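3. Preparación y secado de la ropa

El armario secador Treltley D-166 admite prendas colgadas y prendas planas en el mismo ciclo. Lea este apartado antes de cargarlo.

3.1 Separar la carga

1. Ponga el selector en la posición 0.
2. Extienda el montón sobre una mesa y separe la ropa blanca.
3. Vacíe los bolsillos y cierre las cremalleras.
4. Compruebe la etiqueta. Las prendas sin símbolo de secado van en la bandeja inferior.

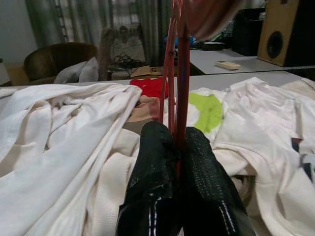
Un usuario de Fludstead pregunta si se pueden mezclar toallas y camisas. Sí, con el programa Mixto, aunque el ciclo pasa a 176 minutos.

Precaución: no supere las 16 perchas por barra – el aire deja de circular y salta el aviso E3.

3.2 Colgar las prendas

1. Introduzca la percha por el bajo de la prenda, sin forzar el cuello.
2. Centre los hombros y alise el delantero con la mano.
3. Deje 3 cm libres entre prendas.
4. Cierre la puerta hasta oír el clic y elija el programa.

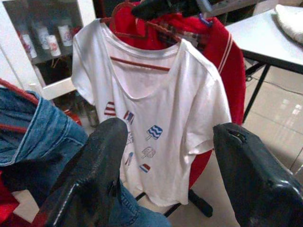 Fig. 2. Camiseta de manga corta en percha roja.

Nota: los estampados se secan mejor con el programa Delicado. No use la función Vapor en prendas con adornos pegados.

3.3 Después del ciclo

Limpie el filtro Degefa con un paño seco – nunca bajo el grifo. Si utiliza perfumador Dimero, retire el cartucho antes de apagar el aparato. El piloto verde sigue encendido mientras funciona el ventilador.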